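Wemico シリーズ

Wemico シリーズ（ウェミコ・シリーズ）は、舗装された短いオーバルコースで行われるストックカーの地域選手権である。名称は冠スポンサーの工具メーカー Wemico による。車両は市販のピックアップトラックに似た形の外板を持つが、その下は鋼管フレームの競技専用車であり、市販車と共通する部品は少ない。1シーズンは11戦で、主な開催地は Utholm と Stirkent の二つのオーバルである。

概要

本シリーズは、もともと Utholm のコースで夏の間だけ行われていたクラブレースが基になっている。当時は参加者がそれぞれ自分で車を作り、規則も開催のたびに少しずつ違っていた。その後、Stirkent のコースでも同じ種類の車両が走るようになり、両方の主催者が共通の車両規則を使うことに合意して、現在のシリーズの形ができた。

参加するチームの多くは小さな組織で、1台の車両でシーズン全体を戦う。2台以上を持つチームもあるが、同じチームの車両であっても、ポイントは車両ごとではなくドライバーに与えられる。チームの選手権は設けられていない。代わりに、整備の質を審査する整備賞があり、最終戦の後に発表される。

車両

車両は後輪駆動で、エンジンは前に置かれる。エンジンは主催者が封印した同一仕様のものを使わなければならず、封印が切れている場合、その大会の成績は取り消しになる。キャブレターの調整は許可されているが、部品の交換は届け出が必要である。

シャシーは Prantl が製作する共通のフレームである。初期には自作のフレームも認められていたが、強度の検査が難しいという理由で廃止された。古い自作フレームの車両は、現在では展示走行だけに参加できる。Prantl のフレームは前後の部分をボルトで外すことができ、接触事故の後でも、中央の部分に損傷がなければ翌日の走行に間に合うことがある。

サスペンションについては、ばねとショックアブソーバーの選択が自由である。左回りのオーバルだけを走るため、左右で異なるばねを使うのが普通であり、左側の車高を低くする。左右の重量配分には上限が決められていて、車検場の秤で確認される。秤に乗せるときはドライバーが座席に座り、燃料は走行後に残った量のままとする。

タイヤは一種類で、雨用のタイヤは存在しない。路面が濡れた場合は走行を中断し、乾くまで待つ。タイヤには大会ごとに番号が記録され、予選で使ったタイヤを決勝でも使うことが原則である。右側前輪の摩耗が最も早い。

開催コース

Utholm のコースは、二つの直線がほぼ平行に並ぶ標準的な形のオーバルである。コーナーの傾斜は緩やかで、外側の路面は内側より新しい。このため、気温が低い時間帯には内側の走行ラインが速く、決勝の後半になると外側を選ぶドライバーが増える。ピットは第4コーナーの出口から入る形で、入口が狭い。ピット入口の白線を踏んだ車両には、次の再スタートで最後尾に下がる罰則がある。

Stirkent のコースは Utholm より少し長く、コーナーの傾斜も大きい。第1コーナーと第3コーナーで半径が違うため、車両の設定はどちらか一方に合わせることになる。多くのチームは半径の小さい第3コーナーを重視するが、追い越しは第1コーナーの入口で起こることが多い。観客席は正面の直線側だけにあり、反対側は土手になっている。
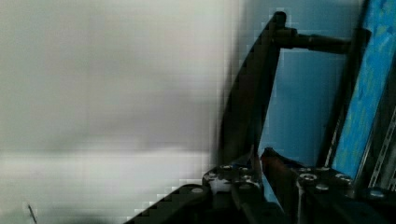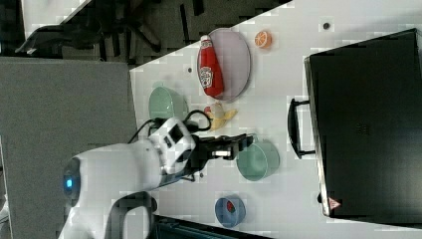
2枚目：白いテーブルの上の皿とボウル、黒いオーブントースター。

大会の進行

一つの大会は2日間で行われる。初日に公式練習が2回あり、2日目に予選と決勝がある。

公式練習の1回目は全車両が同時に走ることができる。ここでは燃料を多く積んで、長い距離での車両の動きを確かめるチームが多い。2回目は参加者を二組に分け、コース上の混雑を少なくする。2回目の練習の順位は予選の出走順を決めるために使われ、速い車両ほど後に出走する。路面にゴムが付くにつれてタイムが良くなる傾向があるため、後の出走は有利と考えられている。ただし、夕方に雲が出て路面の温度が変わる場合など、この通りにならない大会もある。

予選は1台ずつのタイムアタックである。各車両は助走の1周の後に2周を計測し、速い方のタイムを採用する。計測中に壁に触れても、自力でピットに戻ればタイムは有効である。同じタイムが出た場合は、もう一方の周のタイムで順位を決める。それも同じであれば、先に出走した車両を上位とする。

決勝の出走台数は34台を上限とする。参加申込がこれを超えた大会では、予選の下位の車両で短い敗者復活戦を行い、残りの枠を決める。前年の選手権優勝者には出走が保証される枠が一つあり、優勝者が予選で十分な順位を得た場合、この枠は使われない。

決勝の距離は102周である。途中に2回の区切りがあり、34周ごとに区間の順位が記録される。区間の終わりでは黄旗が出され、各チームはこの間に給油とタイヤ交換をすることができる。黄旗中の周回も決勝の周回数に含まれる。ただし、最後の5周に入ってから黄旗が出た場合には延長が認められ、緑旗の状態で2周を走って終わる。延長は1回に限られる。

再スタートは2列で行う。先頭の車両は内側と外側のどちらの列に並ぶかを選ぶことができ、2位以下の車両は残りの位置に順番に入る。加速を始めてよい区間は外側の壁に塗られた2本の線で示されており、先頭の車両がこの区間の中で加速を始めなければならない。

得点

決勝の完走順位に応じて得点が与えられる。これに加えて、二つの区間の上位5台にも少ない得点が与えられる。予選1位には得点がないが、ピットの場所を最初に選ぶ権利がある。出口に最も近い場所がいつも選ばれるわけではなく、隣が空いている場所を好むチームもある。

シーズンの成績は全戦の得点の合計で決まる。以前は最も悪い成績を一つ除外する制度があったが、終盤に欠場する車両が出るという批判を受けて廃止された。同点の場合は優勝回数で比べ、次に2位の回数で比べる。

シーズンの流れ

開幕は春で、最初の数戦は Utholm に集中している。6月からは Stirkent の大会が加わり、夏の間は二つのコースで交互に開催される。暑い時期はエンジンの冷却が問題になるため、前面の開口部をふさぐテープの量を減らすチームが多い。テープを増やすと空気抵抗が減って直線で速くなるが、水温が上がる。

最も長い歴史を持つ大会は Utholm の秋の大会であり、クラブレース時代から続いている。この大会だけは決勝の前に、古い自作フレームの車両による17周の展示レースが行われる。展示レースには得点も賞金もない。今季の秋の大会は、決勝の日が9月15日に設定された。

雨で決勝が延期された場合は、翌日の昼に行う。決勝が2番目の区間の終わりまで進んでいれば、その時点の順位で成立とすることができる。それより前に中断した場合は、残りの周回を翌日に走る。

安全に関する規定

ドライバーは耐火服、ヘルメット、頭部と首を支える装置を着用する。運転席側の窓には網を張り、車両が停止した後にドライバーが自分で網を下ろすことが無事を知らせる合図になっている。網が下ろされない場合、救急の車両がすぐに出動する。

事故で止まった車両のドライバーは、火災や煙がないかぎり、係員が到着するまで車内に残らなければならない。ピット作業に当たる者にもヘルメットの着用が義務付けられており、給油の担当者は耐火の前掛けも着ける。壁を越えて作業できるのは6人までで、そのうち一人は消火器を担当する。

車両規則の改定

主要な規則は毎年冬に見直される。近年の改定で影響が大きかったのは、後部の翼板の高さの変更である。翼板を低くしたことで、後ろを走る車両が受ける空気の乱れが小さくなったと主催者は説明している。一方で、単独で走るときにコーナーの入口で後輪が滑りやすくなったという意見がドライバーから出され、その翌年に翼板の角度の範囲が少し広げられた。

無線の使用については、チームと運転席の間の通信が認められている。コースの高い位置には各チームの監視員が立ち、隣を走る車両の位置を無線でドライバーに伝える。監視員のいない車両は、決勝に出走することができない。

関連項目

ストックカーレース
オーバルトラック
ショートトラック
再スタート（自動車競技）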